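Rultberg Museum to Lend Handling Collections to Schools from January

December 30, 2022

The Rultberg Museum of Building and Trade has confirmed that its handling collections will be made available to schools on loan from January. The service will be open to every primary and secondary school in the district, and there will be no charge for the first year.

Until now, pupils have been able to use the collections only during booked visits to the museum. Requests have exceeded the number of places for several years, and schools in the outer villages have found the cost of coach travel difficult to meet. The governors agreed in the autumn that the collections should travel instead, and funding for the first year has been provided by the Hayashi Trust.

A total of 27 loan sets has been prepared, containing 700 items between them. The sets cover seven subjects, among them brickmaking, roofing, weights and measures, domestic lighting and the history of the Zudach canal. Each is supplied with teachers' notes, a list of contents and guidance on safe handling. Original objects considered too fragile for classroom use have been replaced with copies.
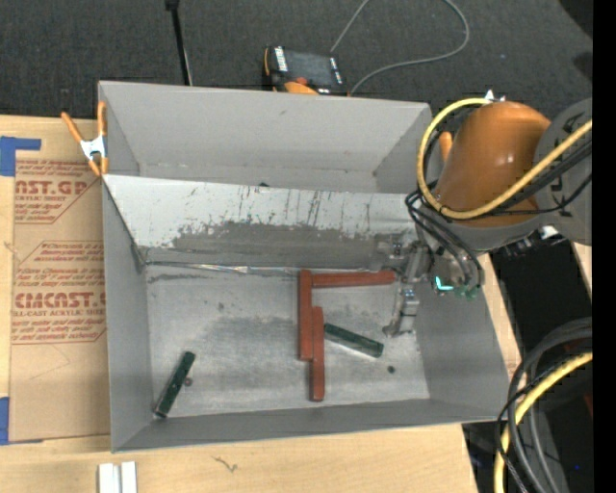

Red and green blocks in a grey bin.

Setsuko Kuroda, Head of Learning at the museum, said that the service had been designed after discussion with teachers. "Schools told us that a single afternoon at the museum was valuable but short," she said. "A loan of three weeks allows a class to return to the same objects several times, and to use them in mathematics and art lessons as well as in history."

The scheme was tested last year at Grarkel Primary School, where 211 pupils used the sets on brickmaking and on weights and measures. Yoshinori Higuchi, the headteacher, said that the older classes had gone on to survey the walls of the school's original building and had presented their drawings to parents at the end of term. The museum has since revised the notes for both subjects in response to comments from staff.

Schools may borrow up to two sets at a time. Delivery and collection will be arranged by the museum during term time, and a member of school staff will be asked to check and sign the list of contents on each occasion. Schools will not be charged for ordinary wear, but any loss should be reported to the learning department without delay.

Application forms are available from the museum's front desk and from the district education office. Priority for the spring term will be given to schools that have not visited the museum in the past two years. Gallery visits for school groups will continue as before.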